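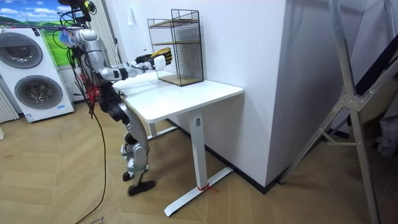 December
Posted by Ottilie Rainer

The purpose of this post is to record the arrangements I have made for desk storage at home, following several requests from readers of the earlier entry on standing desks.

The principal item is a wire-mesh shelf unit in black metal with three light wooden boards. It stands on the back part of a white standing desk, where it leaves the front of the surface clear for writing. The unit was purchased from Vindberg and took 26 minutes to assemble. Readers are advised to fit the bottom board first and to leave all fixings slightly loose until the top board is in place.

The shelves will be filled in the following order. The bottom board is reserved for reference books and the two box files. The middle board will take stationery, current post and the Gorlow desk diary. The top board is to hold light items only, as the desk is raised and lowered several times a day and I do not wish anything to fall.

Charmaine Mnguni has asked whether a closed cabinet would be preferable. A cabinet keeps out dust - this is accepted - but the mesh lets the white wall show through and the corner remains bright in the afternoon. Small objects such as pens should be kept in a tray.

Before loading the boards I sorted the contents of the old drawers. This produced 154 loose sheets, of which almost all were recycled. The remainder have been placed in four folders, labelled by year.

Measurements of the boards will be added once I have located the tape measure.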